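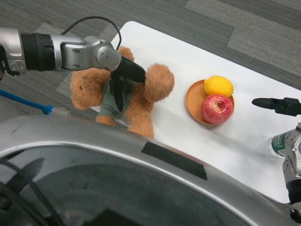 Drawing from Objects, session 2
Fur, cloth, peel, plate
Tutor: Macarena Lozano
Jesterthorpe, room 638
Notes updated September 1, 2020

Carries on from last session (ellipses). If you missed it, read the ellipse sheet first or the plate will go wrong on you.

What we're drawing
Teddy bear lying down, grey-green shirt on. Orange plate with a raised rim. Lemon and apple on the plate. White table top. That's the lot, don't add things.

Why this lot: fur has no outline, a plate is nearly all outline. Fruit sits in between. The shirt gives you a calm patch next to all that fluff.

Bring
Gevau sketch pad or any smooth cartridge paper
Leitner pencils, HB, 2B, 4B
Gulo putty rubber (the hard white ones smear, leave them at home)
Coloured pencils for the last part only: orange, yellow, red, a brown, a grey-green if you've got one, otherwise grey over green

1. Placing
Very light HB. No detail at all for the first bit. Find the big shapes: bear's body as one lump, head as a ball, plate as an ellipse. Then the gap between bear and plate. Draw the gap as if it was a thing. Most of the April group put the plate too far off and ended up with two separate drawings on one sheet.

Check where the table edge runs. It slants, and people straighten it without meaning to. Hold your pencil out along it, then bring that angle down to the paper. The bear's arm goes out over the edge so you have something to check it against.

2. The bear
Head is tilted away. So you don't get a full face, and don't make one up! Everybody wants to put in two eyes and a nose because it's a bear. Draw the round of the head and the ear and let it turn.

Fur: short strokes, in the direction it grows, lifted off at the end. Not all over. Put them at the outline and where light turns to dark, leave the middle of the lit side nearly bare. If every inch is hairy it goes flat, looks like a doormat.

Outline of fur = broken. Never one line all round. If you have already drawn one, dab it back with the putty rubber until you can hardly see it, then work the strokes across it.

Shirt: the opposite. Smooth tone, side of the 2B. Look for any place it pulls or dips over the chest, a fold there would tell you there is stuffing underneath. Where shirt meets fur, let some fur strokes come over the cloth. Tiny thing, makes a big diffrence.

Feet stick out towards the front of the table. Foreshortened, so shorter than you think. Measure against the head.

3. The plate
Ellipse again. Rim is raised, so you need an inner one and an outer one, and the gap between them isn't the same all the way round. Turn the pad if your wrist wants to.

The apple sits over part of the rim, lower right. Draw the rim lightly straight through the apple first, then rub out what you don't need. If you stop at the fruit and start again on the other side, the two halves won't meet.

4. Lemon and apple
Lemon: oval lying on its side, small pointed tip. The point is not stuck on, the body narrows into it. Peel can be hinted at with a few dots where light meets dark, no more.

Apple: start with the hollow where the stalk goes. It's an ellipse too, tilted. The streaks start from there and bend round the form, so use them. Straight streaks = flat disc. Leave the paler yellowish parts as bare paper until the colour stage.

Where apple touches lemon, go darker just at the touch, soften straight away. Same where each one meets the plate.

Shadow from the apple onto the white is soft. Smudge with a finger, fine by me. No hard edge on the far side.

5. White on white paper
The table is white and so is your paper. Leave it alone mostly. A table is shown by its edge and by what falls on it. If you shade it all grey the fruit goes dead.

6. Colour (only if there's time)
Yellow under the red on the apple, always, red last. For the orange plate press lightly, go over twice. Brown fur: yellow-brown first, dark brown only in the deepest bits. Don't colour the bear and then go back to the lemon with the same dirty finger.

Timing
50 minutes on the pencil drawing, then break, then colour or a second go from another seat. Second go is often the better one.

Homework
One soft thing and one piece of fruit from your own kitchen, on something white. Same order of working as above. One page. Pencil only please, and write which side the light came from in the corner.

Next time: glass. Room changes to 551, same building, lift at the back.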